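## 4. Recording demonstrations on the Sendel two-arm station

This section applies to operators who have completed the start-up checks in Section 3. It covers the block-sorting task only. For fabric and cable tasks, refer to the separate Mullo task sheets.

### 4.1 Before the session

1. Confirm that both arms have been homed and that the status page shows no warnings.
2. Open a new session in Surnach and select the task name from the list. Do not type a task name by hand.
3. Enter the operator code and the station code. The session will not start until both fields are filled.
4. Check that the fixed camera view covers the whole floor of the enclosure, including both back corners. If the view has shifted, stop and follow Section 2.6.
5. Place the yellow bin in the back half of the floor, within reach of both grippers.
6. Set out the loose blocks according to the layout card for the session. Where the card reads "free", scatter them by hand and vary their angles.

**Note:** Other items may be left on the floor if the layout card allows it. They are part of the recording and must stay where they are until the session is closed.

### 4.2 Recording an example

1. Stand clear of the enclosure and take hold of both hand controllers.
2. Press the left pedal once. A single tone marks the start of the recording.
3. Move one gripper over the first block and lower it slowly. Keep the other gripper still, or well to its own side, until the block has been lifted.
4. Carry the block to the bin and release it at a low height. Do not throw or drop blocks from above the rim.
5. Continue until every block named on the layout card is in the bin.
6. Return both arms to the rest position and press the left pedal again. Two tones mark the end.

Either arm may be used for any block, provided that the choice is a natural one. The learning system benefits from seeing the left arm take blocks on the left and the right arm take blocks on the right, but a small share of crossed reaches is also wanted. Both arms may work at the same time once the operator has recorded 10 accepted examples.

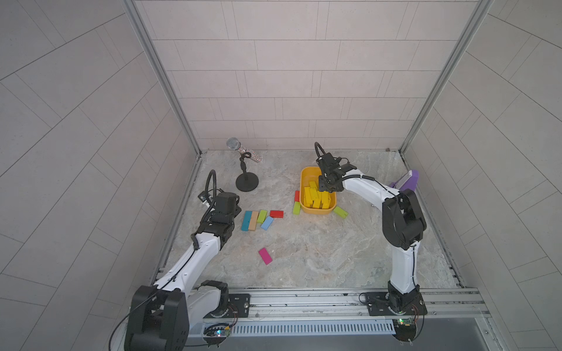
Operators should aim for a steady pace. Long pauses over the bin are recorded in full and tend to be copied by the trained system, so an operator who needs to stop and think should end the example and mark it as incomplete. Small corrections, such as a second attempt at a grip, are acceptable and should be left in.

**Caution:** The forearms can meet above the bin. If both grippers need to approach it, bring one in and withdraw it fully before moving the other. If the arms touch, release both controllers and press the stop button – do not try to steer the arms apart.

**Caution:** Never reach into the enclosure while the arms are powered, even to recover a block that has rolled out of range.

### 4.3 Marking and saving

1. After each example, choose *Accepted*, *Incomplete* or *Rejected* in Surnach.
2. Reject any example in which the arms touched, the bin was pushed out of place or a person's hand entered the view.
3. Reset the blocks before starting again. Change the layout after every 3 accepted examples.
4. At the end of the session, select *Close and upload*. Leave the station switched on until the upload bar has cleared.

A full set for this task is 313 accepted examples. No operator should record more than 41 in one session. Part sets may be shared between operators, provided that each uses their own code.

### 4.4 Faults during recording

| Sign | Action |
|---|---|
| No tone when the pedal is pressed | Check the pedal lead, then restart the session |
| Arm lags behind the controller | End the example, mark it *Rejected*, home both arms |
| Upload bar does not move | Leave the station on and contact Rashidi support |

Faults that return after a restart should be entered in the station log before the next session is opened.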